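Visita a la fábrica de Kelport en Brederach

La fábrica queda a las afueras de Brederach, detrás del depósito de agua, y se llega en el autobús que sale de la estación. Fuimos en noviembre de 2023, en la jornada de puertas abiertas. Kelport hace útiles de limpieza para el hogar: cepillos de mano, recogedores, escobas y poco más. La entrada era gratuita, pero había que apuntarse antes en la página de la empresa.

Nos recibió Ferdinand Ammann, encargado de la nave de moldeo. El recorrido empieza por las inyectoras. De cada turno salen 2.083 recogedores, según el cartel de la entrada, y el color se cambia por semanas. Ammann nos explicó que el labio delantero es la parte que más piezas manda al rechazo: si queda levantado, el polvo se mete por debajo y no hay forma de recogerlo.

Después se pasa a la sección de cepillos. Las cerdas llegan en mazos y una máquina las clava en la base – hace bastante ruido y dan tapones para los oídos. Se recortan al final, ya montadas.

La última sala es la de pruebas, y allí nos quedamos más tiempo. Las mesas están forradas de fieltro azul, una superficie en la que barrer cuesta bastante más que en una lisa. Los restos de prueba son pañuelos de papel rotos y arrugados.

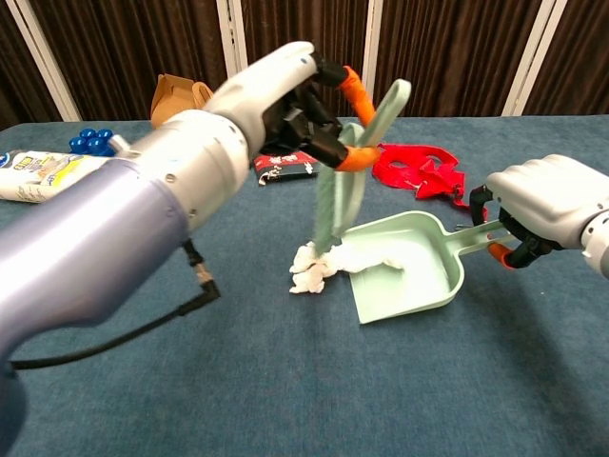
El papel es más difícil que el serrín o la arena, nos dijo Ammann. Se engancha en las cerdas y los trozos grandes se quedan a caballo del borde del recogedor. Con el cepillo casi vertical se empuja mejor; tumbado, pasa por encima. Cada modelo nuevo hace 200 pasadas antes de aprobarse, y el cepillo 1.000 más para ver cuánto se abren las cerdas.

A la salida hay una tienda pequeña con piezas de segunda, a buen precio. Compré un juego de cepillo y recogedor de la serie Athumani. El aparcamiento es escaso. La visita dura hora y media y solo se hace en alemán y en inglés – conviene preguntar antes si se va con niños.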